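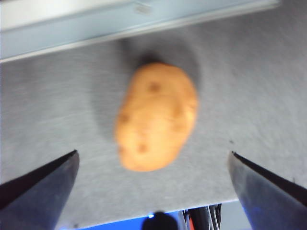 Wrist camera view: potato on the gray surface, gripper open.

Rornham Produce Grasps – README

What this is

A small set of grasp attempts on single produce items, recorded to test one question: does the long axis of the item, as estimated from the wrist camera alone, give a good enough closing angle for a two-finger gripper? The set goes with the Custex angle estimator and is the data we used to tune and check it.

There are 200 episodes. Each one has a single item and a single attempt. No episode has a second try, so a miss stays a miss in the labels.

Contents

episodes/ – one folder per attempt, with wrist frames and joint states
labels.csv – one row per episode
splits/ – train, validation and test lists
tools/ – the loader and the script that makes the results table

Columns in labels.csv

episode: folder name
item: produce type, lower case
axis_deg: long axis in the wrist image, drawn by hand on the last frame before the fingers start to close
close_deg: closing angle the arm used
outcome: held, slipped or missed
notes: free text, often blank

Angles run from 0 to 180 and are measured from the bottom edge of the image. An item with no clear long axis gets -1. Round onions are most of these.

Method

The estimator finds the outline of the item, fits an ellipse and sends the minor axis to the arm as the closing angle. It does not use depth. Nearby items often come out soft in the wrist view, potatoes especially, so the outline is smoothed before the fit. Shadows were the main source of trouble. Early versions took the shadow as part of the item and turned the axis toward it. The current version drops low-contrast gray areas first.

Results

The test split has 35 episodes. With the estimated angle, 2 were missed and the rest were held or slipped. With a fixed angle on the same items, 13 were missed. The fixed-angle runs are not in this release – they were logged in the older Birance format and we have not converted them yet.

Known problems

Axis labels were drawn by one person and have not been checked by a second.
Some items have a bend or a narrow end, and the ellipse fit is worse on those.
A potato can roll as the first finger touches it. We label by outcome only, so a roll that ends in a hold counts as held.
Joint states start a few frames late in the first batch. The loader pads them.

Changes

July: fixed axis_deg for items that cross the 180 mark. Loader tests now run on Jenkins for every commit.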